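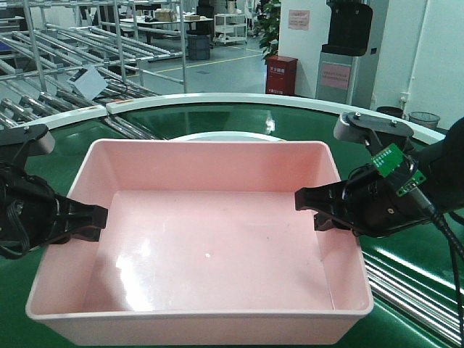

About Us

Hi! I'm Felicidad Dagdag, and I started Stomari with Vicente Riquelme after the two of us got tired of fixing other people's robot cells on weekends for gas money. We're a small company. We put pairs of robot arms next to conveyors, teach them to pick up bins and the things that go in bins, and then we stick around when it all misbehaves, which is most of what customers end up liking us for.

If you've landed on this page you probably want to know who we are and whether you can trust us with your line. I could give you the usual paragraph about passion. I'd sooner tell you about the pink bins.

The pink bin thing

Our first big job was a loop conveyor at a parts kitting shop. Two arms, one on each side of the belt, with black two-finger grippers facing each other over whatever came past. A bin comes around the curve, stops, both grippers close on the rim, up it goes and over to the rollers. Vicente wrote the motion code, I did the wiring and the grippers, and for the first few weeks it ran so well that I got a bit smug about it. (My mother would tell you that was the warning sign.)

Then in January, in the middle of the evening shift, the left gripper closed on nothing. The right one had a perfectly good hold, the software believed both of them did, and the arms lifted. The bin tipped, swung off the right-hand fingers and landed outside the belt with a full load of brackets in it. It came down where an operator had been standing a few minutes earlier. She'd walked off to get a label.

No one was hurt. I still think about that label.

What had gone wrong

We shut the cell down that night and it stayed down for 16 days, which the customer did not love, and I don't blame them. The first couple of days we chased the wrong thing. I was sure it was a cable. Grippers on moving arms flex their cables all day long and I had a loop I wasn't happy with, so I swapped it, felt clever, and got the same fault the next morning with an empty test bin.

It was really two problems holding hands. The bins were a glossy pale pink, and the overhead lights put a bright white patch of glare on the floor of each one. When a bin stopped at a certain angle the vision system took the edge of that patch for the inside edge of the rim, so the left arm went to a spot that was off by more than a finger's width. That alone should have been harmless. You miss, the gripper closes all the way, you notice, you stop.

Except we didn't notice, and that part is on me. I had set the grip check to look for "fingers stopped moving." Fingers that have closed on a bin stop moving. So do fingers that have closed on air! A check on how far they'd closed would have caught it, and there was a line for exactly that in my own notes from the bench tests, with a question mark next to it and nothing after the question mark.

Ezequiel Robles found it. He was running the customer's maintenance crew then, and he sat on an upturned crate with a sandwich, watched the cell do 90 dry cycles and said, "How does it know it's holding anything?" I opened my mouth to answer and didn't have one. He works for us now.

What we do because of it

Every gripper we install has to prove it has something. We check finger position, we check force, and then we lift a tiny amount and check again before the arm is allowed to carry on. It slows each pick down a hair. Customers sometimes ask us to take the second check out and we say no, and we've lost one job over that, a warehouse project out in Clundlow that I would have loved to do.

If one arm of a pair loses its grip, both stop where they are. They don't try to put the bin down nicely or finish the move. We argued about this one for ages, Vicente wanted a soft lowering routine and he had good reasons, but a routine like that relies on the same sensors you've just stopped believing.

Glossy bins get tested under your lights, at your place, with your bins, full and empty and scuffed. Mylene Mangubat handles this and she is relentless. She'll nudge a bin around the curve of the belt a little at a time until she finds the spot the vision system hates. There's always a spot. Sometimes the fix is a matte liner and sometimes it's moving a lamp.

Nobody stands in a drop zone while the arms are live. The old cell had a painted line on the floor and a lot of goodwill. The cells we build now have a scanner, and if you step over, everything stops and you have to walk to the panel to reset it. People grumble for a week and then forget it's there.

And we write up our failures and send them to every customer, including the ones who weren't affected. The pink bin report was 4 pages. I wrote the first draft and Vicente made me take out all the places where I'd said "the system" when I meant me.

Who's here

Me (Felicidad): grippers, wiring, and this page. Vicente does motion and most of the software. Ezequiel looks after installs and is the one who'll pick up if you call with a stopped line. Mylene runs testing. Eduardo Tolentino joined us most recently and is rebuilding our fault logger, which we call Wora for reasons that go back to a typo. Wora keeps the last few seconds before any stop, so we don't have to reconstruct things from memory and a bent bracket like we did the first time.

We still look after the original customer, by the way. They took us back, with conditions, and the conditions were fair.

Come say hi

Our shop is on Marquez, behind the tile place, and the door by the loading dock is the one that opens. We're usually in by 8 a.m. If you're having trouble with a cell, even one we didn't build, bring a bin with you and whatever logs you've got. Mylene will want to keep the bin for a while.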